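**Valley Seed Library: progress report, May 2023**

Prepared by Maricruz Xolalpa for the Tovudau Fund

What a spring we've had! When I last wrote, the seed library was a row of shoeboxes in the back of the Prudeo reading room and a long wish list. We now have proper drawers, a working catalog, and people who come in just to smell the basil packets (I do it too).

**Seeds and lending**

We have lent out almost 3000 packets since the grant began. Beans went fastest, then squash, then the little orange tomato that everybody calls Tuhiwai after the street where it was first grown here. We ran out of it early and had to start a waiting list. Returns come in after harvest, so I can't tell you yet how much seed we'll get back, but a good many borrowers have already asked how to dry and clean theirs, and that makes me very hopeful.

Germination tests are going well. We lay 20 seeds on damp paper, roll them up, and check them after a week. Old onion seed was a letdown and we composted the lot. The peppers did far better than I expected for their age!

**Classes**

We ran three classes: starting seeds indoors, saving bean seed, and reading a seed packet. The bean class was so full that we moved it outside and used the picnic tables. People brought their own jars, swapped stories along with the beans, and stayed long after we'd packed up the handouts.

**What's still to do**

The raised beds behind the reading room are two weeks behind. The lumber came late and the ground was too soggy to level. We've planted the first bed with lettuce and peas anyway.

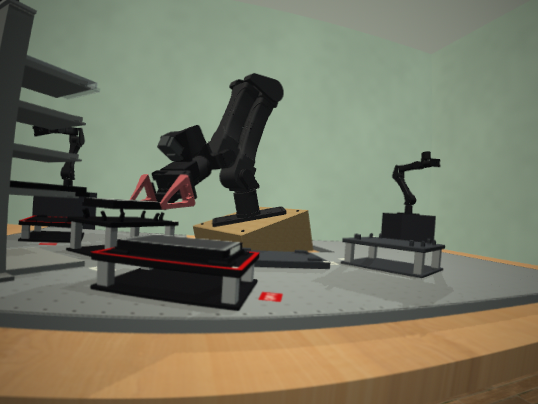
Our seed-starting bench is the next big purchase, and I've been sketching it on every scrap of paper in the house. I want a top with a regular grid of small holes, like the gray platform the robot arm's pedestal stands on, so that we can peg the tray dividers wherever we need them. A rounded edge like that one would be kind to sleeves and hips, too. Our room is narrow, so I'd make ours straight instead of curved, with a lip at the back to stop the pots from sliding off.

**Money**

Spending is on track. The drawers cost a bit less than planned, and I'd like your okay to put the difference toward a second dehumidifier. The one we have copes in spring, but August is sticky here and damp seed doesn't keep.

I'll send the borrower survey separately once the last cards are typed up. Please come by if you're passing through; the peas should be climbing by then.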